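Bodeo Junior Bat and Ball Set

I've sold the Bodeo set for years and it's still the one I hand over when somebody says their kid has just started baseball. You get a 300 gram bat, a soft ball and a drawstring bag, all made by Derkska.

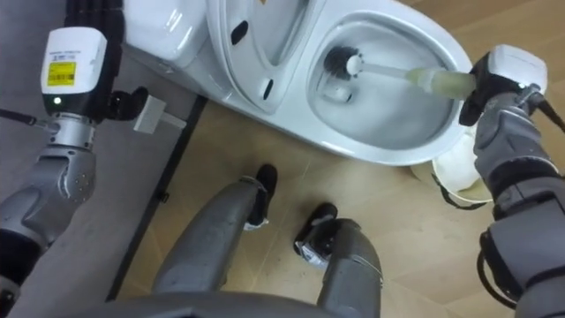 Toilet brush at work in the bowl

The bat's light enough for small arms, but it doesn't feel like a toy (my own two have left theirs out in the rain more times than I'd like!). The grip is proper wrapped tape, so you can peel it off and put new stuff on.

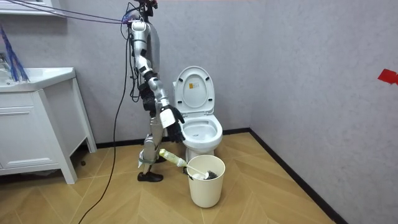
Page last changed: July

We've had 3,000 of these through the Bouchard shop and the only grumble I hear much is about the bag, which is a bit thin at the corners. Derkska have promised a thicker one. I'll swap yours if it splits, just bring it in, 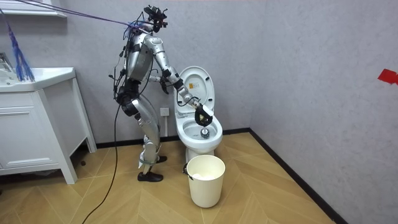 and bring the ball too if the stitching has gone, as I keep spares under the counter. If you're after something for older players, have a look at the Horero instead – it's longer, heavier and comes in black or red.
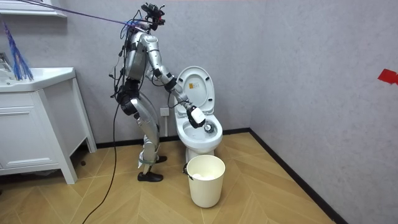 Robot bending down beside the toilet

Order code 307. Order by noon on Friday and I'll post it the same day.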